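Section 7 of the Jutus Workplace Guide applies to all desks in the Huvadura office where routine handling tasks are shared between staff and the Jutus system. It covers preparing a desk, recording tasks with the hand-held gripper, and the changes to daily duties that follow. Read it together with Section 6, Charging and Storage.

## 7.1 Who does what

Before the system was introduced, each clerk moved incoming trays from the delivery shelf to the desk, sorted the contents, and returned the empty tray. Under the new arrangement, Jutus takes over the moving and returning of trays. Sorting remains with the clerk.

The following duties do not change:

- checking the contents of a tray against the delivery slip
- deciding what is set aside for inquiry
- signing off the desk at the end of a shift

One duty is new. Each clerk records tray-handling tasks with the hand-held gripper so that the system can be set up for that desk. Recording is paid working time. It is entered on the time sheet under code 1925 and may not be scheduled during a break.

**Note:** Recordings are used to set up the system. They are not used to measure the speed or output of the person holding the gripper. Questions on this point should be sent to the Rusa office, which holds the signed agreement on recordings.

## 7.2 Preparing the desk

1. Sign out a gripper at the storage cabinet and write its number in the log.
2. Remove cups, papers, and personal items from the desktop.
3. Place one tray on the left side of the desk. Leave the middle of the desktop free for the gripper.
4. Leave cable openings in the desktop uncovered. Do not place the tray over an opening.
5. Move chairs back far enough to allow a full reach across the desk.
6. Turn on the overhead lights. Desk lamps should stay off during recording, as they produce strong reflections on glossy trays.

**Caution:** Check the floor on both sides of the desk before you begin. Cables, stands, and small items near the desk are a trip hazard for a person whose attention is on the gripper. Report any cable that cannot be moved out of the walking path.

## 7.3 Checking the gripper

Close and open the fingers several times before the first recording. The movement should be even, with no sticking on either side. Look at the inner face of both pads.

Worn pads do not prevent recording as long as the surface still grips the tray without slipping. Torn edges should be noted in the log so that replacements can be ordered. Replacement pads are supplied in pairs under part number 42. Do not replace one pad only, and do not trim loose material with a knife while the pad is attached.

**Caution:** Keep hair, lanyards, and loose sleeves away from the fingers. The jaw can pinch.

## 7.4 Starting position

Hold the gripper over the desktop with the fingers open and facing each other. Neither finger should be touching the tray or any other object. The tray should be in view to the left, and the cable opening should not be hidden by the fingers.
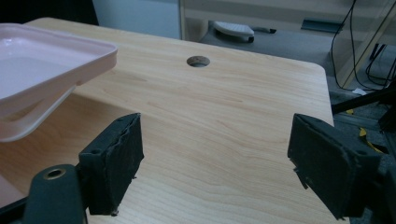

*Figure 7-1. Open gripper over the desktop, with the pink tray at left and the cable opening toward the back.*

If the tray cannot be seen from the starting position, move the gripper back toward yourself. Do not turn the desk or lean over it to gain a better view.

## 7.5 Recording a tray task

1. Hold the starting position until the tone sounds.
2. Move toward the tray at the pace you would use in ordinary work.
3. Close the fingers on the raised rim. Use light pressure - the rim should not bend.
4. Lift the tray clear of the desktop and set it down at the position given on the task card.
5. Open the fingers fully and return to the starting position.
6. Wait for the second tone before lowering the gripper.

Do not repeat a movement in order to make it look neater. Small corrections are a normal part of handling and should be left in. If the tray is dropped, finish the recording, mark it "D" on the task card, and begin a new one.

Trays used for recording must be empty. The load limit is 400 grams, including the tray.

**Note:** Left-handed staff may record with the left hand. Mark the card "L" and keep to the same hand for the whole session.

## 7.6 Rest and rotation

Holding the gripper is tiring for the wrist and forearm, even for staff who handle trays every day. Change tasks after each completed card. Anyone with wrist, elbow, or shoulder pain should stop at once and tell the shift lead. Staff who are excused from recording keep their normal desk duties and are not moved to another area on that account.

## 7.7 After the system is in use

Once a desk has been set up, the clerk may pause Jutus at any time with the stop key. No approval is needed, and a reason does not have to be entered. While the system is paused, trays are moved by hand as before.

Supervisors may not raise sorting targets for a desk during its first month with the system. Any later change is discussed at the October staffing review, with figures from the Keskin site made available to staff beforehand.

Before leaving the desk, return the gripper to the cabinet, connect the charging lead, and place completed task cards in the box marked "Huvadura - Desks."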